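Workshop notes: the two-arm folding rig

Quick one this time, lots to get through and I still have a bag of servo horns to sort before I go home. The folding rig. People keep asking at the door so I'll put it all down once and then you can stop asking at the door.

What it is: two small arms, one each side of the long white table, both after the same bit of cloth. Black servos, blue links, more wire than I'd like. We started in February with one arm and the idea that one arm would do. It won't. Picks up a corner fine and then has nowhere to go with it, the rest just drags along behind. So, second arm, same build, same firmware, mounted opposite. Took less time than the first because by then we'd stripped all the screws it was possible to strip and knew which ones.

Controller is the Lonico board, one per side. Do not plug both into the same hub. I did. Both arms came up with the same ID and the left one copied everything the right one was told, which was funny for one go and then it hit the table.

Current numbers for those who like them: 400 recorded runs so far, target is 1,000 before we try to train anything on it. Three people driving, taking turns. If you want a turn put your name on the sheet, you get a half hour slot and you reset the cloth yourself afterwards. 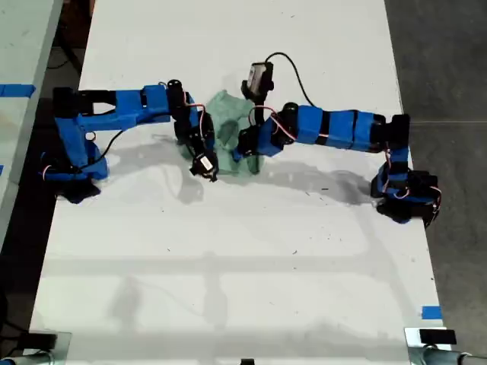
Reach is the thing we got wrong first time round. Bases were too far apart, so the arms met in the middle at full stretch and the elbows had no strength left out there. Moved both in by a hand's width and it's a different machine. Should of measured it before drilling. There are now spare holes in the mount plates, please ignore them, they do nothing.

Cable slack next. Every joint needs a loop big enough for the full swing and then a bit more. Too tight and the plug walks out of the servo over an afternoon, you get a twitch, then a dropout, then you spend an hour blaming the code. Too loose and it catches on the other arm. I put a dab of hot glue on the plugs at the wrist and left the rest alone so they can still be swapped.

Power: the Crabtree supply is fine. The little one from the drawer is not, it sags when both shoulders lift at once and everything goes soft. I've taped over its socket. Leave the tape on.

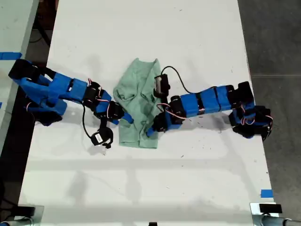
Kheri Muriithi wrote in after the last issue to say the wrists were being asked to do too much, and that if both sides closed at the same moment you'd never know which one had slipped. Close one, wait, close the other, was the advice. Also a grumble that the gripper file in the shared folder was two versions old, fair enough, it was, it's fixed now.

Tried the one-then-the-other thing and we're keeping it. Slower, but when a run goes bad you can say why, and the notes people leave are a lot more useful than "dropped it again".

Then fingers. We're on the fourth set. First ones were straight off the printer and slid over cloth like it was glass. Second had a rubber pad that peeled. Third were too fat at the end and couldn't get under an edge, they just pushed the fabric along in front of them. Now it's a slimmer finger with a rounded dark tip, and you come in low and let the cloth roll over it a little before you close. Coming straight down on top is the beginner move, everyone does it, I still do it when I'm tired.

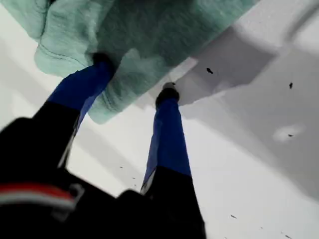
Hems and seams are your friend. There's something thicker to hold and it doesn't creep out the way a flat single layer does. If you've got a choice of where to grab, go for stitching. If you haven't got a choice, take a bigger pinch than feels right and sort the bunching out with the other arm.

Grip force is set in the config file, not on the handle. Somebody had it turned right up last week and the gripper servo got hot enough to smell. Leave it where it is, and if you must change it write the old value next to the new one.

Still to do, in no order. Better strain relief at both bases. A second Grorkau servo for the spares box, we have one and it won't be one for long. A way to reset the cloth so it isn't always rumpled the same way by the same person. And Herker have offered us a box of offcuts in different weights, which I said yes to, so if a parcel turns up dont put it in the rag bin.

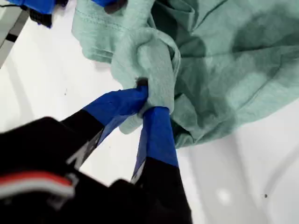

Words and wiring: the folding bench crew
Posted 2023-05-29 in Workshop Notes

One more thing that came in after I'd finished the above. Both arms holding different parts of one garment is where most of the bad runs come from. One side lifts, the other side hasn't let go, and the servos argue until one gives up. For now: say out loud which arm is moving. Sounds silly, works. Longer term we want a limit in the software so it backs off by itself, and if anybody has done this on another build please come and find me, I have coffee.

Slots are open all of next week except the mornings. Bring your own snacks, keep them off the white table, and switch both sides off at the wall when your done.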